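How a Workplace Teaches a Robot to Use Its Hands

Most robots in factories do one job. They lift the same part from the same spot and put it down in the same place, thousands of times a day. If the part is turned sideways, the robot misses it. A person has to stop the machine and put the part straight.

Kitchens, shops and storerooms are harder places for a machine. Objects there have different shapes and are not always put back where they were. A robot that works in such a place needs to know how to pick up a thing it finds at an odd angle. Writing a rule for every angle would take too long, so engineers use another method. They let people show the robot what to do.

At Bromby, a company in Standham, this work is done at tables. The worker holds a gripper in each hand. A gripper is a tool with two fingers that open and close, like a simple hand. The robot will have grippers with the same kind of fingers. The worker uses them to move everyday objects, and a camera on the tool records what is in front of the fingers. One recording of one task is called a demonstration.

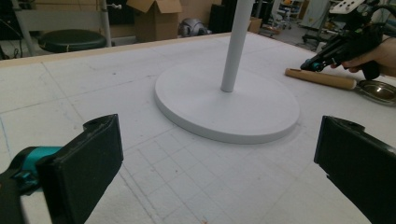

A single demonstration is of little use. The computer program that controls the robot has to compare a great many of them before it can find what they have in common. For one task, clearing a table, Bromby recorded 434 demonstrations. Of these, 363 were good enough to keep. The others were left out, for example when an object was dropped or a hand covered the camera.

The program does not understand the task as you do. It does not know what a bowl is for. It works out which movements of the fingers usually follow which camera pictures. This is called learning from demonstration.

What changes for the people?

Kiều Cao has worked at Bromby since before the project began. Her old job was packing kitchen goods into boxes. Now she spends half of each shift at the recording tables and the other half packing. She had to learn to move more slowly than she was used to, and to start each task from a different position.

"My hands know how to pack," she says. "With the grippers I had to learn it again, with only two fingers on each side."

Some parts of the work have become easier. The robot, which the staff call Tello, now takes the heavy boxes to the end of the line – a job that used to cause sore backs. Other parts are new. Somebody must check the recordings, charge the tools and decide what to do when Tello stops.

There are worries too. If a robot packs boxes, fewer packers may be needed. Bromby employs 51 people at Standham and has said that it will train packers for the new jobs first. Not all of them want to change. A second site, at Greremwood, will start recording in November, and the workers there have asked to see the plan in writing.

Words to know

Gripper: a tool with fingers that open and close to hold things.
Demonstration: one recording of a person doing a task.
Automation: using machines to do work that people did before.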